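3. Timing and Course Data

3.1 Events covered

The analysis uses results from two club-level sprint venues, Trilel and Vulitz, over 15 meetings. Both are short tarmac courses run against the clock, one car at a time, with a standing start. Trilel is the faster of the two and has a long uphill straight after the second corner. Vulitz is flat and tight, and most of the lap is spent in second and third gear. Drivers normally get two practice runs and three timed runs at each meeting, and the best timed run decides the class result.

We collected 591 timed runs in total. A run was kept if the car crossed both timing beams and the marshals did not report a penalty. Runs with a cone penalty were left out, even where the penalty was small, because the two clubs apply different time additions and older result sheets do not always show whether the addition had already been made. Practice runs were not used. Several drivers treat them as a chance to warm the tires and lift early before the finish, so the times say little about pace.

Cars were grouped by the class they entered on the day. This matters for drivers who changed class during the season, usually after fitting softer tires or removing interior trim. Such a driver appears in our data as two separate entries. We considered merging them and correcting for the change, but there were too few cases to estimate the correction.

3.2 Weather and surface

Surface condition was taken from the clerk's log, which marks each batch of runs as dry, damp or wet. The log is written by hand and the same condition is not always called by the same name. "Greasy" and "drying" were both coded as damp. At the March meeting at Vulitz, the log has no entry for the final batch, and we coded it from the notes kept by Eliécer Arango, who was in charge of the start line.

Air temperature was available for every meeting, but track temperature was measured at only five of them. We therefore use air temperature in the main model and return to track temperature in Section 5.

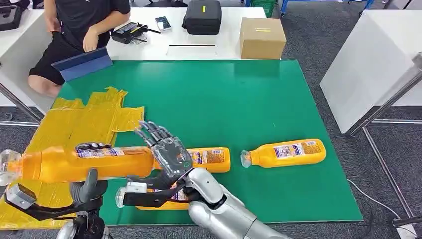 Figure 2. Orange bottles on a green mat, with a robot's two hands at work.

3.3 Run order

Run order is the main variable of interest. Classes go out in a fixed sequence printed in the program, and within a class the cars go in number order. A driver with a low number in an early class will meet a dusty track on the first timed run, while a driver in a late class gets the benefit of the rubber laid down before. At Trilel the club reverses the class sequence after lunch. Vulitz does not, and the late classes keep their advantage all day.

We define track position as the number of cars that have run since the course was last swept. The count goes back to zero after a sweep, and also after an oil spill is treated, since cement dust on the line slows cars for some time afterward. Sweeps are recorded in the log to the nearest minute. Where a sweep and a run carry the same minute, we assumed the sweep came first.

Double-entered cars need a separate note. When two drivers share one car, the second driver starts on tires that are already warm — a clear help on a cool morning and possibly a drawback in summer. Shared cars are flagged in the model. We did not try to separate the effect of tire heat from the effect of having watched a co-driver's run.

3.4 Missing and doubtful times

Split times were recorded at Trilel only, from a beam placed at the exit of Chong, the second corner. The beam failed twice during the June 2018 meeting, and the splits from those batches are missing. Finish times were not affected.

Five finish times were removed as implausible. In each case the recorded time was well below the class record, and the driver's other runs that day were ordinary. The likely cause is a beam broken early by someone crossing the track near the line. The clubs had already deleted two of these from their published results, and we removed the remaining three on the same grounds. Putting them back does not change the sign of any estimate in Section 4, though it widens the error on the Vulitz figures.

All times are given to the hundredth of a second, as printed by the Plulorham timing unit used at both venues.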